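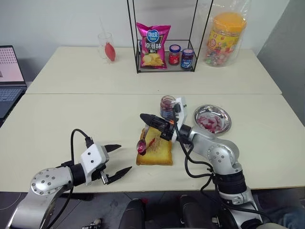
Spreading station, Gruladia bench, May. Right arm holding the spoon at the toast, left gripper open.

**Entry: jam on toast, two-arm setup**

The purpose of this session was to continue the assessment of breakfast tasks under the Skudero program. The question put to the group by Paquette remains whether a two-arm machine can prepare a simple item of food in an ordinary kitchen without a person standing by. The position recorded in the previous entry was "not yet," and it is maintained here.

Spreading is listed in the Tulow task sheet as a single chore. For our purposes it should be treated as at least 2 separate skills: loading the spoon from the jar, and moving jam across the bread with the right amount of pressure. The first depends mainly on reach and wrist angle. The second depends on contact, and bread is a poor surface for it. A toasted slice slides when pushed and breaks at the crust when pressed.

The jam at this point is a streak on the slice, with a good deal still on the bowl of the spoon. A person would not call this a finished piece of toast. The steel dish to the right also carries jam residue and is to be washed before the next session.

Points for discussion:

- Holding the slice. The left arm should steady the bread while the right arm spreads. The pointed fingers may mark the toast; softer tips are to be requested.
- Tool. The spoon is retained for now. A butter knife would spread better but is harder to load from a jar.
- Lids. The jar is open in this setup. Opening it is a separate chore on the task sheet and must not be counted as part of spreading.
- Far table. The wire rack, the chips and the candy jar are to remain in place. A real counter is seldom clear, and results from a bare table would be of limited use.

The demonstration target for this task stands at 1,000, of which 176 have been accepted. No claim regarding home use should be made on that number – the wording in the Paquette summary is to be corrected accordingly.

Next: repeat with thicker bread, same jar position. Order more jam.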